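Setting Up a Shared Inventory Sheet for a Small Parts Room

A shared sheet works for a parts room of up to a few thousand lines. Past that, lookups slow down and a database is the better tool. The procedure below was written for a stockroom of 1428 lines kept in Lista drawer cabinets, but nothing in it depends on the cabinet. Any spreadsheet program with data validation and a lookup function will do.

Before you start

You need edit rights on the shared drive, a label printer, and a current list of what is in the room. The list does not need to be clean. A purchasing export with duplicates is a workable starting point. If there is no list, count the room first and come back.

Decide who will have write access. Keep it to the people who receive and issue stock. Everyone else gets view access and a request form.

Step 1. Fix the location code

Location codes come before part numbers. A part can change supplier, description, or package size and still be found if its location is right. Use cabinet, drawer, and compartment in that order, separated by hyphens:

C04-07-12

Pad every element to two digits. Without padding, drawer 10 sorts ahead of drawer 2, and the pick list will send people up and down the same cabinet.

Do not put a category in the location code. Codes such as FAST-03 (for fasteners) fail the first time the fasteners outgrow the cabinet.

Label the cabinets and drawers before entering any data. Print the code in the largest type the label will take, and put it on the left side of the drawer face. Compartment numbers run left to right, then front to back.

Step 2. Build the tables

Create one workbook with three sheets.

Sheet 1, Items. One row per part. Columns: item number, description, unit, location, minimum, reorder quantity, supplier, supplier part number.

Sheet 2, Moves. One row per transaction. Columns: date, item number, quantity, type, initials, note. Receipts are positive. Issues are negative. Corrections may be either and must have a note.

Sheet 3, Stock. One row per part, all formulas. This sheet is locked.

Do not keep an on-hand column in Items. If the quantity is typed by hand in one place and calculated in another, the two will disagree within a week and there will be no record of which was right.

Step 3. Assign item numbers

Use a plain running number starting at 10001. Do not encode size, material, or supplier in the number. The description field handles that. Five digits are enough for this kind of room and short enough to be keyed without errors.

Format the column as text before pasting anything into it. Numbers pasted into a general column can lose leading zeros or turn into dates, and supplier part numbers are affected more often than your own. Apply the same format to both columns.

Retired numbers stay retired. Mark the row inactive and leave it in place.

Step 4. Standardize descriptions

Noun first, then type, then size, then finish or material:

Screw, socket head, M5 x 16, stainless
Hose clamp, worm drive, 2 in, zinc
Bearing, ball, sealed, 20 x 42 x 12

Set a maximum length of 40 characters so the description prints on one label line. Keep a short list of approved abbreviations on a fourth sheet if people need them.

When the descriptions are done, sort by that column and read down it once. Duplicates that were hidden by different wording will now sit next to each other. In the room described here, the first pass turned up 555 rows that needed a new description and a much smaller number that were true duplicates. Merge duplicates by keeping the lower item number.

Step 5. Add validation

On Moves, restrict the item number column to values that exist in Items. Restrict type to a drop-down with three entries: receipt, issue, correction. Restrict quantity to nonzero numbers.

Set the validation to reject bad input. A warning will be clicked through.

Step 6. Write the stock formula

In Stock, the on-hand column is the sum of all quantities in Moves where the item number matches the current row. Use a conditional sum with whole-column references, or a named range if your program slows down. The next column subtracts the minimum. A third column shows ORDER when the result is zero or less.

Enter opening balances as corrections with the note "opening." Make one dated block of these and do not edit it afterward.

Test with a single part. Enter a receipt of 40 and an issue of 2, and check that Stock shows 38 plus the opening balance. Delete the test rows when finished. 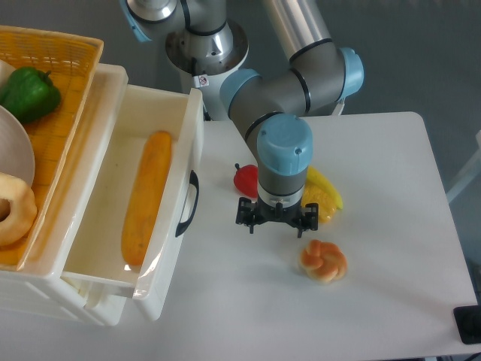 By the Cusow Workroom Desk
Filed under: Stock and Stores
Updated in June

Step 7. Set minimums

Minimum equals average weekly use multiplied by lead time in weeks, plus one week of use. For parts with no usage history, enter 1 and revisit after three months. For parts sold only in packs, set the reorder quantity to a multiple of the pack.

Slow parts with long lead times need a manual decision. The formula will tell you to hold none, and the part will be the one that stops a job.

Step 8. Schedule the counts

Count one cabinet per week in cabinet order. Print the Stock sheet for that cabinet with the on-hand column hidden, count, and then compare. Post differences as corrections with the note "count."

If the same item needs correcting at two counts in a row, check the unit first. The usual fault is a part received by the box and issued by the piece.

Troubleshooting

On-hand is blank: the item number in Moves is stored as a number and the one in Items as text. Reformat and re-enter.

On-hand is negative: an issue was logged before its receipt, or the receipt was never logged. Check the packing slips.

Labels print across two lines: the description is over the limit, or the template is set to the wrong tape width.

Rows out of order after a sort: only part of the table was selected. Undo at once. If the file has been saved, restore the previous version from the drive history.

Supplier lookup fails for one vendor only: look for a trailing space in the name. We had both "Gallardo" and "Gallardo " in the supplier list, and the same fault later with Sasarus. Run a trim on the column and replace the list with a drop-down.

Related pages: Printing drawer labels in batches. Request form template. Archiving the Moves sheet at year end.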